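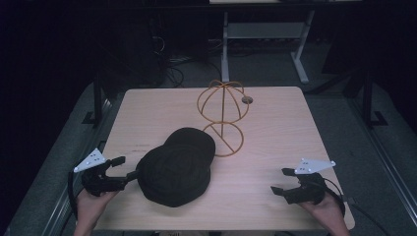
Melnychuk Hats writes that the wire stands are fine for felt but they would not put a cap on one for longer than a day, and asks if anyone on the list has had one leave a mark. I have used them for caps for a long time, so I will answer that and the storage question together.

The earlier message, for those who missed it:

> We are redoing the cap wall before the December market and have to
> decide between wire stands and shelves. The wire ones look good
> and weigh nothing, but the cage at the top is a few crossing
> wires and that is all that holds the crown. With a soft,
> unstructured cap we worry about ridges. Has anyone had one
> leave a mark? Also, how are people storing the caps that
> are not on display? Ours are in a box and they come out bent.

Yes, I have had marks. Always on unlined caps, and always where the wires meet at the top of the dome. Caps with a stiff front panel have never given me trouble. For the soft ones I now lay a folded square of cotton over the top of the dome before the cap goes on. It does not show from the front. Tissue works too but it slides when people handle the stock, and then you have a cap with a lump in it.

The color of the wire matters more than I expected. I have an orange stand and a black cap on it stands out from across the room. The same cap on a black stand just disappears. The finish needs checking though. A batch we had from Omstead had rough spots at the welds and one of them pulled a thread on a lining. Run a cotton ball over the dome and the post before you use a new stand. If it snags, sand that spot.

Check that the base ring sits flat too. If it rocks, press the high side down by hand on a hard table. A cap hanging forward on its bill will tip a light stand that rocks even a little. I turn mine so the bill sits over the widest part of the ring - on a plain round ring that only means keeping the post in the center.

On storage: I stopped stacking caps in boxes after I lost 6 to bent bills. They now go in a row, crown inside crown, all facing the same way, no more than 4 deep in a tray. When I set one down on a table for a minute I put it crown down. Some people say that flattens the button. I have not seen that happen, but I would not leave one that way overnight.

For cleaning, the Aledance brush is good on dark fabric. Go in one direction, from the front seam to the back. Black shows every bit of lint, so brush before the cap goes on the stand. If you brush it on the wire you are pressing the cloth down onto the cage.

One more thing on the cap wall. If the shelf is deep enough, 2 rows of stands at different heights read better than one long row. Itositz used to sell a tall and a short version of the same stand. I only see the tall one listed now, so if anyone has short ones to spare, please write to me off list.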